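fio rápido sobre a caixinha organizadora, porque três pessoas me perguntaram por dm e não vou responder uma por uma rs

1/ contexto: em setembro mudei de apê e a gaveta de miudezas veio inteira dentro de uma sacola. INTEIRA. parafuso, alfinete, miçanga, pilha, tampinha de não sei o quê. tudo junto

2/ passei uma noite no chão da sala separando. 40 minutos só pra achar os ganchos de quadro. aí desisti e fui procurar caixa com divisória

3/ critérios: tampa que fecha de verdade, plástico que deixa ver dentro, nada de gaveteiro gigante. o apê é pequeno. bem pequeno

4/ vi uma da Terkberg, linda, cara demais, e vinha com bandeja que eu não ia usar. a da Kershaw era transparente total mas o fecho parecia papel. acabei na Flodach, a fumê

5/ comprei na Carkar do centro, 66 reais o par. a Vasanthi Devadiga (quem segue o perfil dela de costura sabe) já tinha falado dessa e eu ignorei por um ano. desculpa Vasanthi 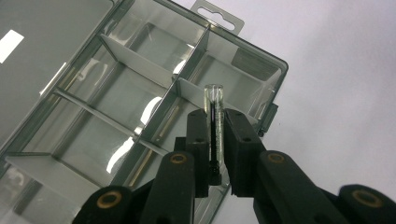

a fumê aberta, ainda sem nada nas divisórias, e um vidrinho

6/ sobre a cor: tive medo do fumê ficar escuro demais e eu não enxergar nada. de tampa fechada dá pra ver o que é metal e o que é colorido. miçanga preta some, aí não tem jeito, vai pro vidrinho

7/ falando neles: miudeza que escorre (miçanga pequena, glitter, aquelas bolinhas) NÃO vai solta na divisória. vai em vidrinho tampado e o vidrinho vai na divisória. aprendi do pior jeito, tem bolinha debaixo do sofá até hoje

8/ antes de comprar vidro mede a altura da caixa, pelo amor. eu não medi na primeira leva e a tampa não fechava. tive que deixar os vidros altos deitados na outra caixa

9/ aquela aba com furo é de pendurar na loja mas eu deixei. gancho na parte de dentro da porta do armário e pronto. só não pendura cheia de parafuso, a minha ficou torta em 2 dias e tirei

10/ como dividi: uma caixa é casa (gancho, bucha, parafuso, feltro de pé de cadeira). a outra é costura e artesanato. não misturar!! na primeira semana misturei e voltou a virar sacola

11/ lavar antes de usar. água e detergente neutro, secar com pano macio. o plástico é bem brilhante e marca dedo, quem liga pra isso vai sofrer um pouco

12/ etiqueta: tentei colar na tampa, ficou feio, arranquei, ficou cola. óleo de cozinha tirou. agora uso um papelzinho dobrado dentro de cada divisoria e tá ótimo

13/ o Stuart Sowerby perguntou se serve pra isca de pesca. não sei Stuart. anzol pequeno acho que sim, isca comprida não cabe. leva uma na loja e testa

14/ e perguntaram tb se vale pra remédio. eu não usaria, prefiro deixar na cartela com nome e validade

15/ o que falta: botões. tenho um pote com uns 200 botões da minha vó e não sei se separo por cor ou por tamanho. por cor fica bonito, por tamanho é mais útil. aceito opnião

16/ edit: quem falou pra separar por número de furos, tá bloqueado (brincadeira) (mais ou menos)

17/ amanhã faço a caixa da costura e posto como ficou. se os botões couberem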